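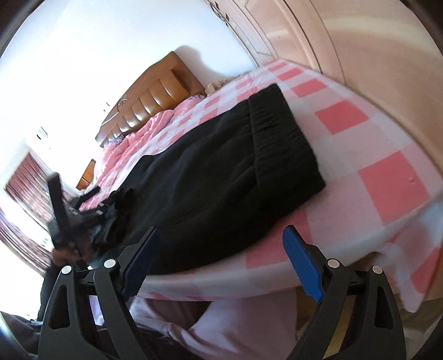 Posted by Sveva Ruggiero in Club Trips, March

Back from the Dremotmont students' visit day. Writing this up fast before I forget it all.

Their project is called Otley. Household chores, clothes mostly. 6 students, and they don't work in a lab much, they go into actual homes and record with hand-held grippers. Our visit was split – talk in the school workshop first, then everybody watched clips, then hands-on.

Takumi Kinoshita did the talk. Black fingers, blue pads with fine ridges on the inside. You squeeze, it closes, the camera on the tool sees what the fingers see. The view bends a lot at the edges and tips over when your wrist does. Took me a while to read it. Bedroom footage is the hardest according to him – black clothes on a checkered sheet, folds everywhere, daylight pouring in round the curtains. Thin straps are worse than trousers, he said.

Then our turn. One long table, a heap of old shirts, 20 minutes each. I managed one sleeve. Ermanno got a whole shirt folded and wouldn't shut up on the train. My hand cramped, the grip is stiffer then it looks.

Things I wrote down:
– a session is 30 takes, then a break
– slow hands. Everyone goes too fast at first
– keep the fingers in view the whole time
– they throw out plenty, Polyxeni Sfakianakis showed us the reject folder, mostly blurr

Asked if we could start somthing like it in our club. Yes, but start with towels. She is sending the drawings for the fingers, 60 pages with the assembly notes. Ermanno wants to print a set before the next meeting. We'll need screws and pad material, I have a list.

Lunch was good (the lentil thing). Bus back was late.

If you want to come on the next visit put your name on the sheet by the workshop door. Bring an old shirt.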